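The slow business of a made bed

Bed first, clothes second. That was the rule in the house I grew up in, and it took me well into adult life to see the sense in it. A bed is the biggest flat surface most of us own. If it has a clean fitted sheet on it and nothing else, you can sort a whole week's washing there. If it has a heap on it, you are stuck.

I have spent part of this year looking at how people deal with the things that end up on beds. It started in May, when I wrote a short column on fitted sheets and asked readers how they folded theirs. The answer from most of them was that they don't. They wash the sheet, dry it and put it straight back on. Quite a few then went on to tell me about other things: mattress covers, trousers that won't lie flat, and the disposable pads that people buy for a child, a parent or themselves and have nowhere sensible to keep.

Those last two come up more often than you would think, so they get most of the space in this piece.

Elastic waists are the first problem. Jeans with a flat waistband fold down the middle, one leg over the other, and then into thirds. Pull-on denim doesn't behave like that. The waist gathers up and the top of the garment ends up thicker than the rest, so a stack of them leans over. Lay the trousers on the bed with the front facing up and press the waistband flat with your palm. Tuck the seat in so the back edge is straight. Then fold from the hem towards the waist, and put the gathered end at alternate sides of the pile as you go.

Large patch pockets need a hand run over them first. Tissues are the usual find. In a pale wash they do no great harm, but I would still check before the machine and again after it.
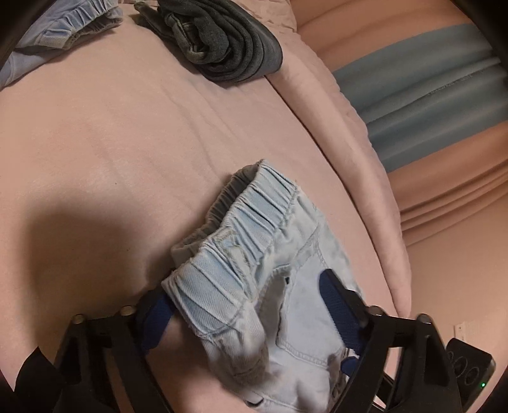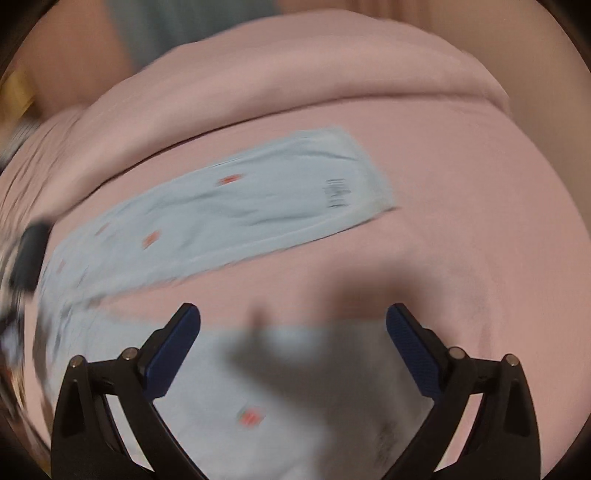 Page last changed: August 2024

Light denim and pink bedding can go in the same basket but I wouldn't put them in the same wash when either is new. A new pink sheet can give up a little colour, and faded denim will take it. After a few washes on their own they are usually fine together at a low temperature.

The pads are a different sort of job. They are bought flat-packed and folded, and once a packet has been opened the rest tend to slide about in the bottom of a wardrobe. Larkano, a small shop that sells bedding and home care goods, told me that the question it gets most about disposable pads is where to put them. Its own advice is to take out what you need for the week and leave the others sealed.

I tried that with a packet of their own-label pads, and with a shallow fabric drawer from Pramutix that is meant for jumpers. Opened out, the pads take up a lot of bed. Refolded along their own creases, nine went into the drawer in a single row, standing on edge like files. It took me five minutes. Rolling them was no good, as they came undone as soon as I let go.

When one goes on the bed, put it on top of the fitted sheet and across the width, at the height where it is needed. Smooth it from the middle outwards. If you use two, let the second overlap the first by a hand's width so there is no gap when someone turns over. Printed instructions differ on which side faces up, and it is worth reading them, although in most cases the softer, quilted side goes towards the person.

A washable pad is cheaper over time and heavier to dry. The one I borrowed, made by Butt, held its shape but needed a whole night on the airer. Households that can't dry things indoors in winter may find the disposable kind easier, at least for part of the year.

As for the duvet, turn it right back while all this is going on. Half back is a nuisance, and things get lost in the fold. I have found socks, a hair grip and once a library card in mine. Wenenero makes a blanket rail for the foot of the bed which does the job well if you have the room. I don't, so mine gets pushed up to the pillow end.

Readers who wrote in May asked for measurements. My stack of pull-on trousers comes to five pairs before it falls over. The drawer lives under the bed on the window side, with the spare pillowcases behind it.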